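Gripper drops bowl when stacking on plate, student table-clearing project
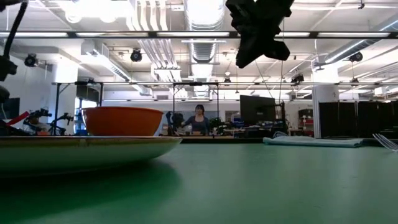 Posted in Student Projects, 27 April 2024

virnen_lab_b
Our course project is a table-clearing task. The arm has to pick up a bowl, set it on a plate, then leave the fork and the napkin for a second pass. Picking works. Placing does not. The bowl touches the plate, the fingers open, and the bowl tips toward whichever finger lets go last. We logged 50 trials and 13 of them ended this way. The controller is a Birnine board, commands go out every 200 ms, and the gripper opens in one step from closed to fully open. Lowering the release height made it worse. Is this a calibration problem or a control problem? The demo counts for our grade, so swapping the gripper is out.

Zistholm
Control, mostly. At 200 ms between commands you are still moving down when the open command goes out. Split the release into 3 stages:
Stop the arm and wait one full cycle.
Open the fingers a few millimeters and wait again.
Open fully and go straight up.
Also check that both fingers start moving at the same time. If one lags, the other pushes the bowl sideways, and no change in height will fix that. Command the gripper with no object in it and record it from the front. We had a loose linkage screw in January that looked exactly like a software fault.

zaki
try a heavier bowl

pelletfeed
The heavier bowl hides the fault, it doesn't remove it. I agree with the staged release. One addition: your place height is probably measured from the tabletop. If the bowl's target comes from the table plane plus a fixed offset, any error in the plate height goes straight into the contact force. Touch off on the plate itself and store that value. Redo it whenever the plate is changed.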